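Notes from the Ensemble: A Second Recording, and How It Will Be Released

The ensemble is pleased to confirm that its second recording is complete. The title is Folico, and it will be issued in September on the ensemble's own imprint, Bistix. The following notes are intended for subscribers, for those who ordered the first recording directly, and for the presenters who have asked when new material would be available for broadcast.

Caps will again be offered with the recording, in tan.

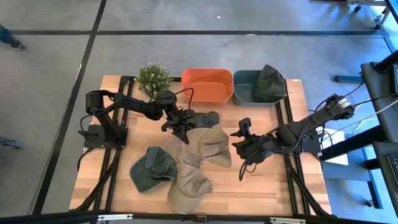
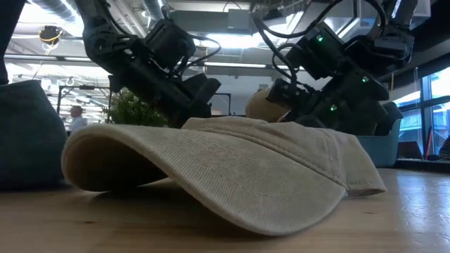
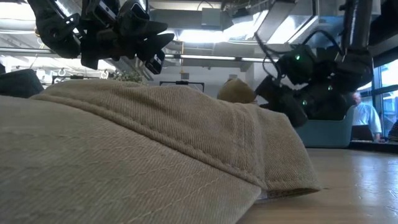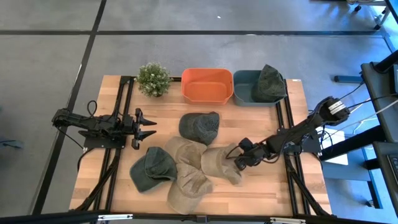
The recording

Folico consists of a single long suite for strings, two clarinets, piano and percussion, with a shorter work, Areck, placed after it. The suite was written over the course of two winters and was performed in part at last season's concerts. Listeners who attended will recognize the slow movement, although its ending has been rewritten and the clarinet duet now comes before the piano entry.

The sessions were held at Arumugam Hall, where the first recording was also made. The hall has a wooden floor and a high plaster ceiling, and it favors the lower strings. It is less kind to the piano, which was moved 3 times before a satisfactory position was found. The final placement was well to the left of the stage with the lid at half height. Readers who own the earlier recording may notice that the piano sounds closer on this one - the ensemble considers this an improvement, though opinion within the group was divided.

Areck was recorded in a single evening. The version chosen for release is the second complete take. A page turn can be heard near the end of the quiet passage, and it has been left in place.

Formats and orders

The recording will be available as a download and on compact disc. A vinyl edition was considered and set aside, as the suite would have required a break in the middle of its third movement. The ensemble regrets this, and is aware that several subscribers had asked for it.

Advance orders for the first recording came to 1481 copies. Those orders paid for the hall, the engineer and the piano tuner, and they made it possible to begin work on the present one without outside funding. Bistix has no distributor and no advertising budget. Orders placed before the release date are therefore of particular value, and they will be sent out first.

The booklet contains the full text of the program notes and a page from the manuscript score of Areck. Printed scores of both works may be hired from the ensemble by schools and amateur groups. The hire fee covers a complete set of parts, and the parts should be returned unmarked, or marked in soft pencil only.

Performances

The suite will be given complete for the first time at Arumugam Hall in the same month as the release. The balcony will be closed, leaving 138 seats. Subscribers may reserve up to 2 places each before general booking opens. Doors open at 7 p.m. and the performance begins at 7:30 p.m. There will be no intermission - the suite runs without a pause between movements, and latecomers will be admitted only before Areck.

Copies of both recordings will be on sale in the lobby after the concert.

Presenters who wish to receive an advance copy should write to the ensemble through the contact page, stating the name of the program and the preferred format. Requests already received do not need to be sent again.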